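The Folding Week, Part Two: Small Bedrooms
3 October 2021 – by Daranee Phromma
Filed under: Home & Closet / Reader Galleries

I am so happy to be putting this one up! Back in March we ran our first folding gallery, and the emails haven't let up since. You wanted more small rooms, more trousers and far fewer walk-in closets with a window seat. So this time it's small bedrooms only, the kind where you sit down to sort the laundry and the laundry is sitting down with you.

I grew up in one of those rooms, with two sisters and a single dresser, and I still think it's the best training anyone can get. When you've got one drawer to your name you learn to care about the height of a fold. My mother's rule was that a drawer had to close with one finger. She tested it, too.

A few notes before the picture. Trousers are the big subject this round, and I'm thrilled, as they're my favorite thing to fold (yes, I have one). Shirts forgive you almost anything. Trousers have that long seam and the bulky waistband, and if you start crooked you finish crooked. I line up the legs at the hem first, smooth up toward the pocket, tuck the seat in so the edge runs straight, then go in thirds. For the deep Jonton drawers I do one more fold and stand them on end. My Gounder rack takes them over the bar instead, with the waistband hanging on the short side.

Dark colors deserve their own pile! Black, navy and bottle green all look the same under a bedroom lamp at night, and I've gone out in the wrong pair more than once. I sort mine by the window in the morning and keep them in that order.
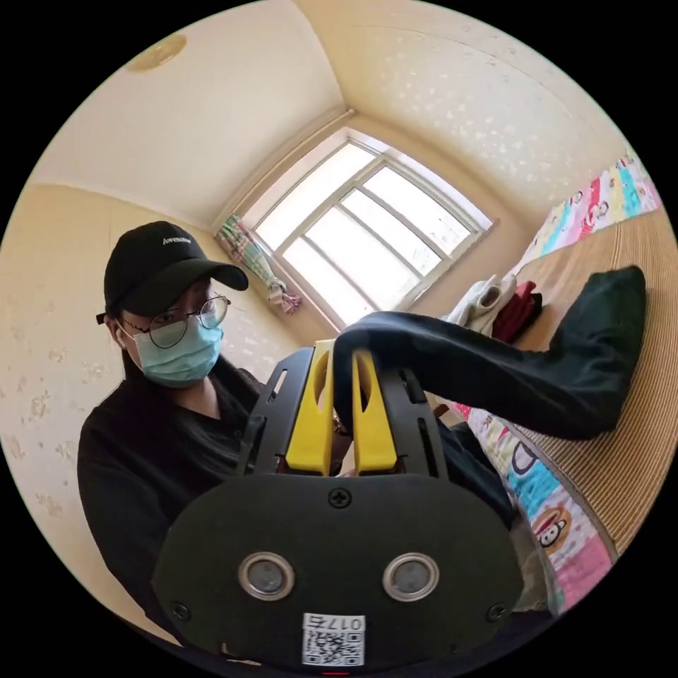

Trouser time in a small bedroom, with one dark green-black leg held right up front. The black cap says "Awesome" and I couldn't agree more – long sleeves, round glasses, face mask and all.

Elias Qaisi wrote in to disagree with me on thirds. He says he gave them up years ago, that halves and then a loose roll from the hem keep a softer crease, and that he fits 7 pairs across a drawer where he used to get five. He also says heavy denim shouldn't go in with the rest at all, and there I'm with him completely. Denim goes on the shelf.

I tried the roll over the weekend with my own things and I have to admit it's lovely for anything with a bit of stretch. My linen pair came out looking like a paper bag. I'll keep at it, though, and if anybody has a trick for linen, please send it in!

On to the mailbag. The question I get most is what to do with the "worn once" clothes, too clean for the hamper and not quite fit for the drawer. I have 2 hooks on the back of the door and that's the limit. When both are full, something has to be worn or washed. A reader in a studio apartment uses the lower bar of her Trekix stand the same way, and she swears it's the only reason she can still see her chair.

Part three will be linens and blankets, and I'm already excited. Fitted sheets, here we come – bring your corners. Send in your small rooms, your narrow dressers, your under-bed boxes, and tell me a little about how you fold. Piles in progress are every bit as welcome as finished drawers. I love seeing the middle of the job.

Contact the Mestotura gallery desk | © 2021 Mestotura Home Pages | Back to top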